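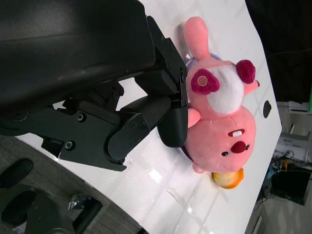 Last modified: 20th April

Soft Toys and Dust: Do Washed Toys Hold Less?
Bhavana Menon, term project, Garnton

Why I picked this. My cousin has asthma and her mom washes every stuffed toy in the house all the time. Wanted to see if it makes any difference to how much dust comes off them.

What I did. Borrowed 30 plush toys from families in Garnton and Alva. Half got washed, half left alone. Each one shaken inside a clear bag for two minutes, then the dust tipped onto black card and weighed on the chemistry scale. Scale is old and drifts, so I zeroed it before evry toy.

Results. Washed toys gave less dust, mostly. Long fur was worse than short fur whether it was washed or not. 8 of the unwashed ones gave hardly anything, which I did not expect. Maybe they lived in a closet? Should have asked the familys where they were kept. Didn't.

Problems. Bags not all the same size. Some toys still damp in the middle the day after washing, so I had to leave them longer and the weighing got spread out. Also one bag split and I threw that result out.

Still to do. Repeat with freezing instead of washing (Mr. at the Margate library found me a book on it, need the title for the sources). Graph goes on page 2. Table of weights to be typed up before September.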